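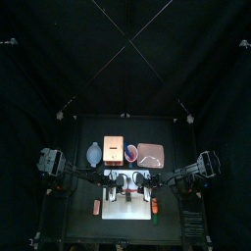
Tabletop Sets: Packing Standard Revised

September 17, 2023

The Jolia tabletop sets are now packed to revision 3 of the contents sheet. The change applies to all 68 sets held at Etness and to the 2 on loan to Trelell. Vasilică Sandu has updated the stock register, which stands at 2,844 items.

Household pieces and small parts are listed on separate pages. Bowls, cups and lidless containers go in the lower tray with nothing stacked inside them. Utensils are wrapped singly. Drawer boxes travel with the drawer taped shut, and the tape comes off before the set is issued.
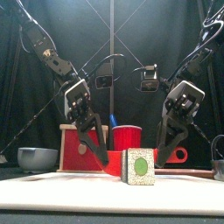
Red drawer box, pan and notebook on the tabletop.

Pans are laid flat with the handle along the long side of the tray. Notebooks go on top, covers closed.

Small parts follow the Onu numbering. Blocks are checked for chipped corners and sorted by color, and any block with a printed dot is bagged with the others of its kind. Rods go in the narrow sleeve.
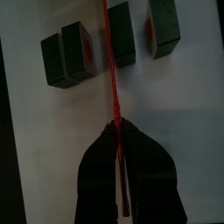

A rod that does not lie straight on a flat surface is withdrawn and entered on the discard line of the sheet. Replacements are drawn from the spares cabinet and signed for the same day. Old contents sheets should be removed from the lids by the end of September.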